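Latico Workshop Notes
Home > Kitchen and bench > Equipment planning
Planning a bench-top arm for light kitchen handling
Last revised Tuesday, January 28, 2025

These notes cover a small arm on a table, doing light handling work with food and serving ware: baked goods in and out of baskets, trays shifted along a counter, that class of job. They do not cover cooking, cutting or anything with a hot surface. Prices are left out, as they go stale before the page does. The order of the sections is the order in which the decisions should be made.

Start with the object
Write down what is to be picked up and what it sits in before opening any catalogue. A woven basket with one baked item in it is a fair first job to budget around. The basket has a raised rim that the fingers must clear, and a floor that is ribbed and not smooth. The item may lie flat or lean on the rim. A gripper that manages the same item on a bare counter can still fail here, usually by catching the rim on the way in.

Measure the following and keep the list with the quotes:
- inside depth of the container, rim to floor
- clearance between the item and the nearest wall, at its worst
- width of the item at the point where it would be held
- weight of the item, and separately of the full container
- how far the item can be squeezed before it cracks or keeps a dent

The last measurement is the one most often skipped. A kitchen scale under the item and a thumb on top will give a usable figure. Repeat it with stale stock as well as fresh. 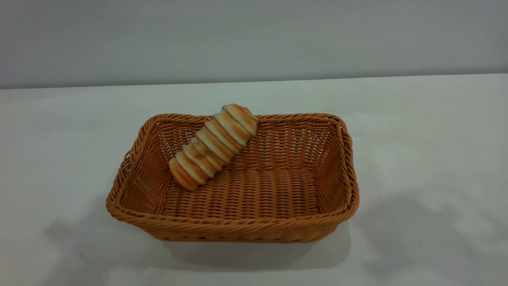
Choosing the table
Buy the table before the arm, or at least settle its size. Our standard bench top is 122 cm by 60 cm, in matte white. The long side gives room for a pick area and a set-down area with a gap between them. On the short side, 60 cm is workable only if the arm is mounted at the edge.

Matte matters more than colour. A glossy top throws reflections that camera software will sometimes take for an object. White is a sensible default for tan and brown food. For flour, icing or pale dough, budget for a grey or dark blue mat instead and keep it to hand.

A folding table is a false economy. The legs flex when the arm stops short, and the whole top moves with them. If a folding table is all there is, brace it to the wall and leave the arm's speed limit low.

Reach and payload
Quoted reach is measured with the arm straight out. Nothing useful happens there. Subtract the length of the gripper when it points straight down, then subtract a margin for tilting it over a rim. What remains is the working reach, and the far corner of the basket should fall inside it.

Payload is seldom the limit with bread or crackers. It becomes the limit once the plan grows to include lifting the container. Decide early whether the arm will ever move the basket itself. If so, size it for the basket plus contents plus gripper plus camera, and include the cable that hangs off the wrist.

Of the small arms we have priced, the Jokus is the shorter and the easier to clamp. The Musto reaches further and needs a bolted plate. Either will do the basket job from the edge of a standard bench. Neither should be bought on reach alone.

Fingers and pads
Order fingers as a consumable. They wear, they pick up grease, and the first shape chosen is rarely the one kept. Our list has 2 spare sets against every gripper, one of them narrow.

Rounded tips go down beside an item in a basket without snagging the weave. Square tips hold better on boxes and jars. Soft pads help with baked goods but hold crumbs, so choose pads that come off without tools. If anything handled is going to be eaten, ask the supplier in writing whether the pad material is food-safe. "Suitable for kitchens" on a sales sheet is not an answer to that question.

Cameras
A fixed camera beside or above the bench sees the layout. A wrist camera sees the last few centimetres, where the work is decided. Budget for both. Where money is short, buy the fixed one first and leave a spare port for the other.

Wrist cameras blur when the arm is moving. A faster shutter cures most of it but needs more light, so price the lamp along with the camera. The cheaper remedy is to have the arm pause before each look. 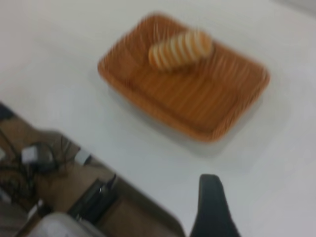 Striped or ridged items need particular care at this stage. A row of crackers on edge and a ridged roll can look much alike in a smeared view, and software trained on one may answer confidently on the other. Run the trial with the real stock, in the real container, with the room lights as they will be on an ordinary working day. Include at least one session after dark if there is a window nearby.

Cabling and floor space
Nearly every first budget leaves this out. The arm has a power supply, the gripper may have another, each camera has a lead, and the computer has its own. Allow for:
- a rail or tray under the table for adapters
- hook-and-loop ties, the wide sort
- a power board with a switch that can be reached from where the operator stands
- leads one size longer than the straight-line distance
- a strip of clear floor along the cable side of the table

Loops of thin cable on the floor are a trip hazard and get pulled by chair castors. Run them up a leg and along the underside. Leave slack at the base joint and turn the arm through its full travel by hand, power off, before tying anything down.

Label both ends of every lead. Masking tape is adequate.

Mounting
Clamps are fine for a trial. For anything permanent, bolt through the top with a backing plate. Check what is under the table first - rails and cross-members have a habit of sitting exactly where the bracket wants to go. The Shokri bracket fits tops up to the thickness of ours, though its lower jaw projects beneath the table and will find a knee. Mount it at a corner where nobody sits.

Lead times
Arms from stock arrive quickly. Fingers, pads and brackets do not. Our last order of narrow fingers took 9 weeks, and the arm sat in its box for most of them. Order the small parts first. Allow extra time in August, when the machine shop we use closes for annual leave.

What to put in the budget
Enter each line separately, even where the supplier bundles them:
- arm and controller
- gripper, plus spare fingers and pads
- fixed camera, wrist camera, lamp
- table, mat, backing plate and bolts
- cabling, power board, under-table tray
- a stop button, if not included
- food for trials, which will be broken and thrown out
- hours for set-up

Hours are the largest item on most of our jobs and the least likely to appear on a quote. Bill them at whatever an hour of the operator's time costs now. Where the arm is shared with other work, add the time needed to clear and reset the bench.

Second-hand equipment
Acceptable for tables, lamps and computers. Treat a used arm with caution. Ask for a video of each joint moving through its full range, ask what software version it is on, and find out whether the controller is included in the price. Used grippers are seldom worth the freight. Check the stop button on arrival, before the arm is mounted, and check it again after.

Related pages: Clamping to stone benchtops. Cleaning finger pads. Power boards and load limits.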